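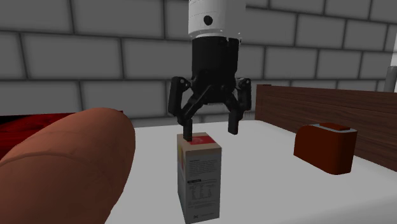

Tall carton on a white table, gray block wall behind.

June 19, 2024

Today I finished the second reading of the play, and I want to write down my thoughts before they become mixed with what other people think. Tomorrow evening is the discussion in Clisturham library and I know myself: when three persons speak before me, I start to agree with all of them.

The play is called The Ferryman's Daughter of Pillodau. I have it in the English translation, 210 pages with the notes, and the notes are long. The story is simple to tell. A ferryman promises his daughter to the river in exchange for a safe crossing in the winter flood. He does not tell her. She grows up, she learns to row, and in the last act she takes the boat out alone at night. The play stops there. We hear the oars and then we do not hear them.

At my first reading, in December, I was sure that she drowns. I even wrote it in pencil on the last page, "she pays." Now I am ashamed a little of this pencil. On the second reading I noticed that the ferryman never says which daughter. There is an older sister, Oda, who is mentioned in the first act, when the mother folds a small dress and puts it away. Nobody speaks of her after. I had passed over this dress completely. If Oda was the one who was promised, then the debt is already paid when the play begins, and everything the father fears for four acts is only his own fear. I walked in the kitchen for a long time with this idea.

I telephoned Wiroj Thongsuk after lunch to ask what he thinks. He taught drama for 20 years and he does not like symbols. He said that the dress is a dress, the mother is tidying, and an actress needs something to do with her hands. Then he was quiet and said that he would look at the page again. From Wiroj this is a big concession.

He told me also about a folk song from the Bitar valley, where the girl bargains with the river herself and wins back her name. The author must have known it, he says, because the third act takes two lines from it almost unchanged. I looked and found one of them: "I was never yours to carry." In the song the girl says it to the water. In the play she says it to her father, who is carrying her basket. I find this change very beautiful. It makes the father and the river the same person for one moment, and then he puts down the basket and the scene continues with talk about the price of rope.

What I do not like is the priest. He explains too much. Each time he comes in, I feel that the writer did not trust us. In the second act he has a speech on obedience that takes almost two pages, and my eyes went to the window. Perhaps in the theater it is different, with a good voice. My mother used to say that a sermon is shorter when you can see the face. But I think I will say tomorrow that the priest could be cut by half, and I will have to be ready, for Mrs. Chareonsuk loves him. She says he is the only one who tells the girl the truth about anything. I cannot say that this is wrong.

A small matter about the translation. The girl calls the river "sir" in the English. I do not read the original, so I asked myself if this is a choice of the translator or if the old language has such a polite form. The notes say nothing, though they spend half a page on types of boats. In my own language we would have three or four possibilities here, and each would make another girl. With "sir" she is proud and a bit cold. I like her so, but I would like to know who made her so.

I copied the last speech by hand in the evening. It went slowly and I made mistakes, but when I copy I hear where the sentences breathe. She does not say goodbye to anybody. She says the knot is on the left side and the lamp needs oil. I believe now that she is giving instructions for the next day, and a person who plans to die does not care so much for the lamp. Or she cares exactly then. I changed my opinion two times before I reached the end of the page.

I erased the pencil words. They are still a little visible if one holds the book to the light.

For tomorrow: bring the book, the reading glasses, the coins for the coffee box. Ask about "sir." Ask if somebody else saw the dress.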